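Jirlow opens a bedding exchange and washing point in Jarnovdale

Used blankets, quilts and pillows can be brought in from Saturday at 9 a.m.

JARNOVDALE – The textile care company Jirlow will open a new service for home bedding in Jarnovdale this Saturday. Residents can bring blankets, quilts, pillows and bedspreads which they do not use any longer, and they can take other ones home for a small fee. In the same building it is possible to have large pieces washed that do not fit in a normal household machine.

The service is a cooperation between Jirlow and the furniture store Kusteck, which makes its former showroom on the ground floor available. The room has 400 square meters and was last used for the sale of mattresses. The washing equipment was delivered by Akyol and was tested during the month of June.

Before the opening, Jirlow asked households in the region about their bedding. 967 households answered the questions. Many of them wrote that they keep old blankets in closets or in the basement for years, as they do not know where to bring them. Clothing containers do not always accept such pieces, and for the trash they are often too good. In 183 answers the household wished for a place where also the washing of thick blankets is possible. This wish was the starting point for the second part of the service.

How the exchange works

Every piece that is brought in is first checked for holes, open seams and strong stains. After this it is washed, dried completely and labeled with its size and its fiber content. Pieces which can not be passed on are cut and used as filling material for packing. Feather pillows are accepted only when the inner fabric is closed on all sides. Electric blankets and heated mattress pads can not be accepted.

The fee for taking a piece home is the same for all sizes. Who brings a piece in good condition receives a voucher and pays nothing for the next exchange. The voucher is valid for 15 months and can be given to another person.

Washing of large pieces

For the washing service, an appointment is not necessary. Pieces that are delivered before noon can normally be picked up on the next working day. Down quilts need one day more, because they must dry slowly.

Plush and fleece blankets are washed cold and with little detergent. Jirlow recommends the same for washing at home. Fabric softener should be left out, as it makes the pile stick together, and a hot dryer can damage the fibers permanently. It is better to hang the blanket over two lines with some distance between them and to brush it lightly with a soft brush when it is dry. A blanket that lies on the bed every day should be shaken out by the open window once a week – this already removes a large part of the dust, and the blanket must be washed less often.

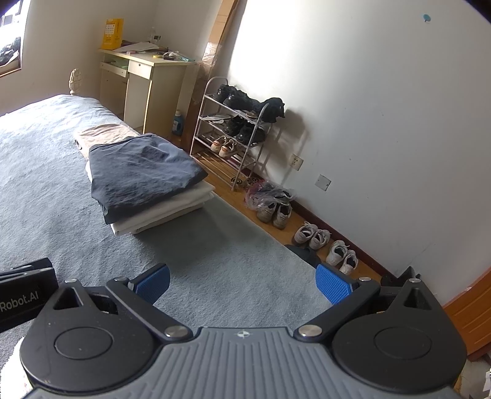

One household from the survey wrote that the plush blanket on the guest bed had become hard after only two washes, and asked if such a blanket can still be saved. Jirlow answers that in many cases a second rinse with clear, cold water helps, and that customers are welcome to show the piece at the counter before they decide to give it away.

Opening hours and contact

The exchange and washing point is open from Tuesday to Saturday, from 9 a.m. to 6 p.m. The entrance is on the side of the Kusteck building, next to the loading zone. Customers who come by car can stop there for a short time to unload. For bigger amounts, for example from guesthouses, Jirlow asks for a message in advance through the contact form on its website.

Press contact: Jirlow, Press Office, Jarnovdale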